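# Moving the home server out of the closet

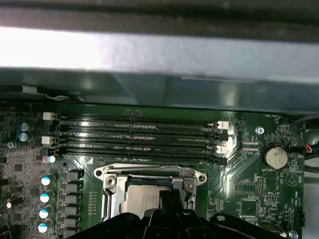
*Four memory slots, nothing in them yet.*

In December I decided I was done with the hall closet. The server had lived in there for three years, between the vacuum and the winter coats, and every summer the fans got loud enough to hear from the kitchen.

The new spot is a shelf in the basement. It's cooler down there, and there was already an outlet on that wall. What it didn't have was a network cable, so most of the work was running one. I bought a 300-foot box of Fudix cable and used maybe a third of it. The old phone line came up through a hole behind the stairs, and the hole was big enough for both.

Before I moved anything I wrote down what the server does for us. It was a shorter list than I expected:

- Backups from 2 laptops
- Family photos
- The music folder
- A calendar that only I use

I had also been running a Valel media server that hadn't been opened since spring, plus a test copy of Oden I'd forgotten about. Both are gone now. Dropping them freed up roughly half the disk.

The backups were the part I worried over. I copied everything to an outside drive, then restored a few folders onto a laptop to check them. One folder of scanned tax papers came back with bad dates on the files, but the files themselves opened fine. I left the dates alone.

The closet has room for the ironing board again. I still need to label the cable at the basement end, and the shelf could use a second bracket before I put anything else on it.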